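Catégorie : Robotique / Journées portes ouvertes / Sécurité
Publié le 24 décembre par la rédaction de l'atelier Pelano

Checklist de visite, poste de tri Flolo (atelier Pelano)

Voilà notre liste remplie, avec les remarques, et quel plaisir de voir ce bras de près !

1. Arrêt d'urgence essayé avant l'entrée du public : OK.
2. Groupes de 4 visiteurs maximum : OK. On aurait volontiers pris plus de monde !
3. Vitesse de démonstration bridée à 50 % : OK. Même à ce rythme, c'est superbe à suivre.
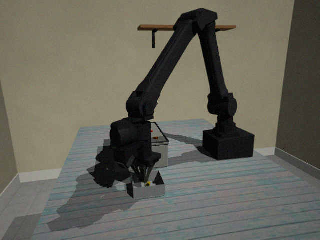 4. Recul du public, 95 cm au-delà de la portée du bras : OK, mais refaire le marquage (déjà demandé en novembre).
5. Pièces de tri adaptées à la pince : OK. Les petites pièces de couleur fournies par Gullau plaisent énormément, aux enfants comme aux automaticiens.
6. Bacs dans la zone programmée : OK. À revérifier après chaque groupe.

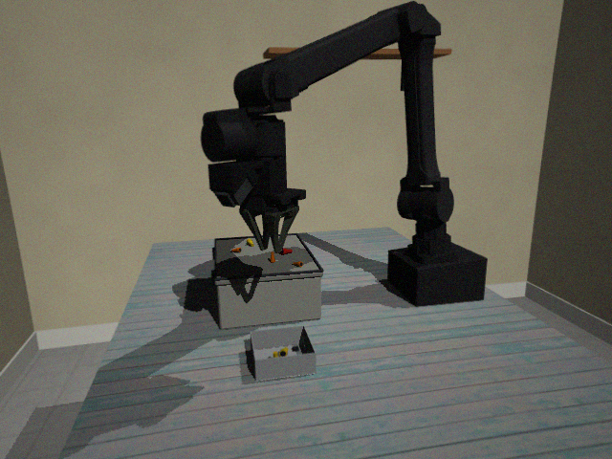 Point 6 : pince au-dessus du grand bac gris, petit bac devant.

7. Pas de main dans les bacs tant que le bras est sous tension : OK, consigne répétée à chaque passage.
8. Fixation de l'embase : OK, couple repris la veille.
9. Reprise après arrêt, pince vide : OK. Le redémarrage se fait en douceur, bravo à l'équipe Fleury pour le réglage !

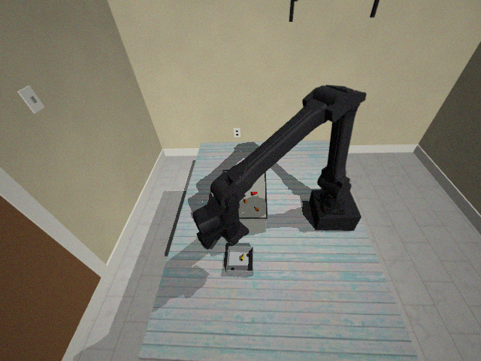 Point 9 : bras au-dessus des bacs, pièce jaune dans le petit.

Reste à faire : marquage au sol, affichette du point 7 en plus gros. Environ 300 cycles prévus à la prochaine ouverture, on a hâte.

Commentaires (3)

mika_cnc : Le bridage, il est dans le programme ou sur le pupitre ?

Pelano : Sur le pupitre, verrouillé à clé.

Odile R. : Mon fils ne parle plus que du tri des pièces, merci pour l'accueil !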